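# Section 2. Setting Up the Play Kitchen

Read this section once before you open the hardware bag. The leaflet in the box says the whole job takes 30 minutes. It took Hoi-yan Hsueh and me most of an October afternoon, and we had done one before.

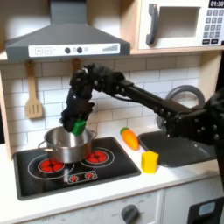 *Fig. 2-1. Counter in use: pot on the cooktop, sink behind, carrot and blocks for ingredients.*

## 2.1 Before you start

Clear a patch of floor bigger than you think you need. The leaflet suggests a tabletop. We tried that and ended up on the floor anyway.

You will need:

- a Phillips screwdriver, hand type
- a soft cloth
- a shallow dish for screws
- the parts list, Larkis edition (the Grenow edition has the side panels swapped)

> **CAUTION:** Keep small children out of the room until the hardware bag is empty and the dish has been put away.

The box claims "tool-free assembly." Ignore it. The counter does click onto the side panels without tools, and it also clicks off again the first time a child leans on it. Use the screws.

## 2.2 Fitting the counter

1. Lay the counter face down on the cloth. The white finish scratches easily, whatever the box says about it.
2. Line up the side panels with the slots. Press down with the flat of your hand until both sit flush.
3. Start every screw by hand before tightening any of them.
4. Tighten in a cross pattern. Stop when the screw stops. The plastic will strip if you keep going.
5. Turn the kitchen upright and push down on each corner. If it rocks, loosen all the screws, level it, and go back to step 4.

> **NOTE:** Do not use a power driver. Cludero's own support line recommended one to us, and we now own a spare counter with a stripped corner.

## 2.3 Sink and cooktop

1. Drop the dark gray sink into its opening from above. It should rest on its rim all the way round.
2. Wipe the cooktop recess. Any grit left in there will hold one edge up.
3. Set the black cooktop panel in place with the small control strip toward the front of the kitchen, where the cook stands.
4. Press along all four edges, then run a fingernail around the seam. You shouldn't be able to catch it.

The red burners are printed on the panel. So are the little burner icons on the control strip. Expect them to be pressed a great deal regardless.

> **CAUTION:** The sink is not plumbed. The catalog page talks about "water play," but the joint under the rim is not sealed, and anything poured in may find its way into the cabinet. Keep it dry.

## 2.4 Choosing a pot

The plastic pot in the accessory pack is light enough to tip when a child drops a block into it. We replaced ours with a small stainless steel saucepan and haven't looked back. If you do the same:

1. Pick one with straight sides and a handle on each side. A long single handle will stick out past the counter and get caught on sleeves.
2. Run a finger around the rim and the ends of the handles. Reject anything sharp.
3. Put it on the cooktop and slide it from burner to burner. It should move without dragging.
4. Leave the lid in the cupboard. A steel lid on small fingers is not worth the realism.

A polished pot shows every fingerprint. Wipe it or don't; the children won't mind either way.

> **CAUTION:** A real pan looks the same on a real stove. Wiremu McAlister, who tested this section with his two, keeps the play pot out of the actual kitchen altogether, and I'd suggest you do too.

## 2.5 Stocking the counter

The Rocha food set is advertised as a complete pantry. I have my doubts that anyone needs it. Start small:

1. Put out one food that looks like food. The orange carrot with the green top is a good one.
2. Add a few plain blocks. A green cube will be peas by lunchtime, and a yellow one can be butter, cheese or corn.
3. Place them beside the cooktop, within easy reach of the pot.
4. Leave some white counter bare for chopping and serving.

Check each piece for size before it goes out. The age sticker on the bag covers the set as sold and tells you nothing about blocks from another box.

## 2.6 First-week checks

- Retighten the counter screws after the first few sessions. Ours had worked loose — one of them by a full turn.
- Look at the corners of the cooktop for lifting. Press them back down. Do not glue them; you'll want the panel out for cleaning.
- Tip out the sink. There will be crumbs in it.

The leaflet promises 3,000 hours of play with no maintenance. I can't find out who counted. Spare screws are listed under part 368, and it makes sense to order a bag before you need one.

Section 3 covers the shelf and hooks.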